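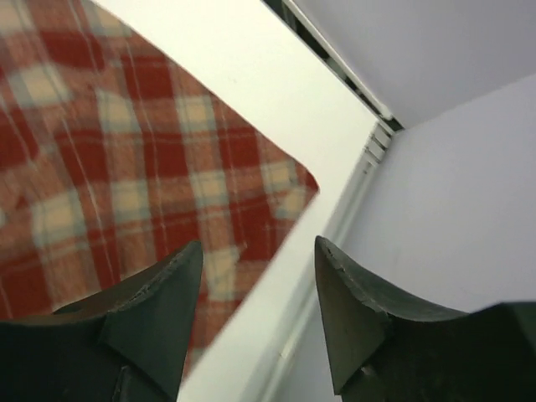 Plaid in red, cream and pale gray.

Why Cotton Shrinks, and Why the Label Is Often Wrong

June 20, 2023

Horkgate is a textile testing laboratory that works mostly for small bedding and clothing companies. Its shrinkage section washes, dries and measures cloth before it goes to the cutter. The manager of that section has held the job since the laboratory opened and agreed to talk about it on condition that we printed the job title only.

The first topic was the word itself. "People say shrinkage as if it were one thing," the manager said. "There are two main parts to it. Relaxation is the cloth giving back the stretch it picked up at the mill. Progressive shrinkage is what keeps happening in later washes. A customer who tests once and stops has measured the first part and maybe a little of the second."

Relaxation is the larger share for most woven cottons. Cloth is held under tension on the loom and again in finishing, mostly along its length, so the lengthwise figure is usually the worse of the two. When the fibers take up water they swell, the yarns have to travel farther around each other, and the cloth pulls in.

The section runs every sample through five cycles. Marks are placed on the conditioned cloth with a template and measured again after the first, third and fifth wash. The cloth lies flat for four hours before each reading. "You can get any number you like by pulling on it. We don't smooth it with the hand. It goes down, the creases are lifted out, and it is left alone."

The laboratory changed its washing machines last October, from an older top loader to a front loader sold as the Lendis. Before the change it ran 94 retained samples through both. The manager said 41 of them gave a lengthwise result that differed by more than half a percentage point, nearly always lower in the new machine.

"That is a large difference for a client working to a three percent limit. It meant some cloths that used to fail would now pass. We kept the old machine for another four months and reported both figures."

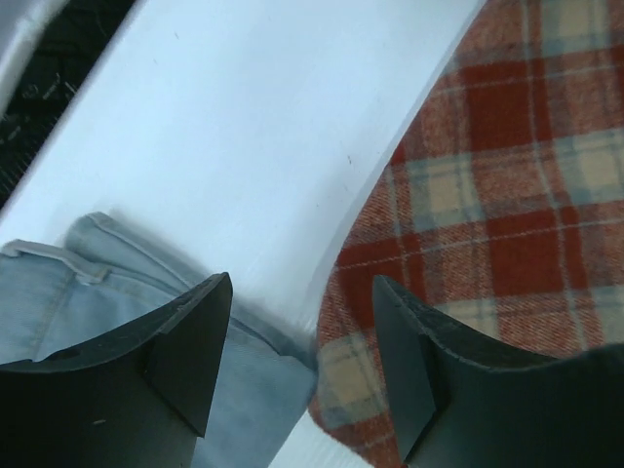
Drying has more effect than most clients expect. Line-dried and flat-dried samples from the same roll tend to agree closely. Tumble drying adds movement while the cloth is still damp, and the fifth-cycle figure climbs. The manager asks clients to state the drying method before testing starts, and estimated that roughly 200 requests a year arrive without one.

Asked about preshrunk cloth, the manager was cautious. "The process works when it is run properly. The term on a label doesn't tell you what was left over. I want the residual figure in writing, with the wash temperature next to it."

One bedding company, Tai, now orders by that figure. Its first order under the new terms was 3,000 yards for a duvet line called Museo, with a residual limit of two percent in either direction. Samples were cut from the start, middle and end of each roll. The end pieces were the least consistent, and two rolls went back.

For home sewing, the manager recommended washing the full length before cutting, at the hottest setting the finished item will ever see, and drying it the same way. Brushed cottons should go through twice. Raw edges can be zigzagged first to limit fraying.

"And measure before and after," the manager said. "Write it on a piece of paper and keep it with the cloth."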